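Unit 2: Moisture in textiles

Textile fibres take up water vapour from the surrounding air until they reach balance with it. Two quantities describe the amount held. Moisture regain is the mass of water divided by the oven-dry mass of the fibre, as a percentage. Moisture content is the mass of water divided by the total mass. Regain is always the larger figure for a given damp sample, and it is the one used in trade.

Worked case. A bale sample from the Tosero store has an oven-dry mass of 100 g and holds 18 g of water. Regain is 18 per cent. Content is 18/118, or 15.3 per cent. Students often mix these up in the Clorkden exercise, so write the denominator out in full each time.
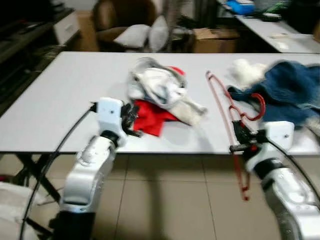 Hysteresis must also be allowed for. A fibre brought to balance from the damp side holds more water than the same fibre brought to balance from the dry side, at the same temperature and humidity. For this reason samples are dried below their expected regain before conditioning starts. Weighings are then repeated at fixed intervals until the change in mass falls within the limit set in the method sheet.

Wool and viscose take up a good deal of water, cotton rather less, and polyester very little. For a blend, the regain is found from the dry mass fraction of each part multiplied by its own regain, and the results added.

Exercise sheet 1251 uses the Skustville data and is due in May. Show all working and give regain to one decimal place.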